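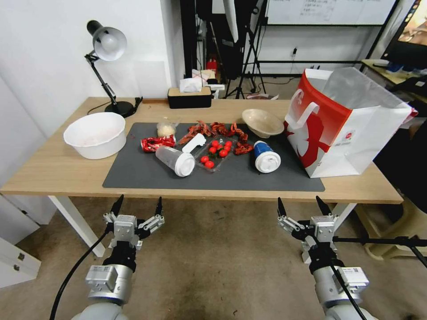 Cherry tomatoes, dried chillies and a snack packet, sharing a desk mat.

How to get your desk back after lunch has moved in

By Kwesi Frimpong

A desk starts as a place to work and ends up as a pantry with a lamp. If yours has reached the stage where you reach for a pen and come up with a chilli, set aside 19 minutes and put the kettle on for afterwards.

Start with the packets. Pick up anything crumpled and give it a squeeze. Rubbish goes in the bin, half-eaten goes in a tin with a lid, and "I might want that later" is rubbish.

Cups next. Any cup lying on its side has made its feelings known. Take the lid off over the sink, never over the keyboard (I speak as the former owner of a keyboard).

Tomatoes can stay in their clamshell, but walk them to the kitchen bench. Go easy stacking things on top.

Leave strings of dried chillies until the mat is nearly clear. Lift from one end, slowly, and hang them somewhere dry. Wash your hands before you touch your eyes. Wash them again, you didn't do it properly.

Once the mat is bare, peel it back and wipe the wood underneath. My mate at Ballcombe swears by some 6 drops of dish soap in a bowl of warm water. I've never counted, and my desk is the same colour it always was.

Lamp and cord go back last. Then make your tea, and drink it in the kitchen.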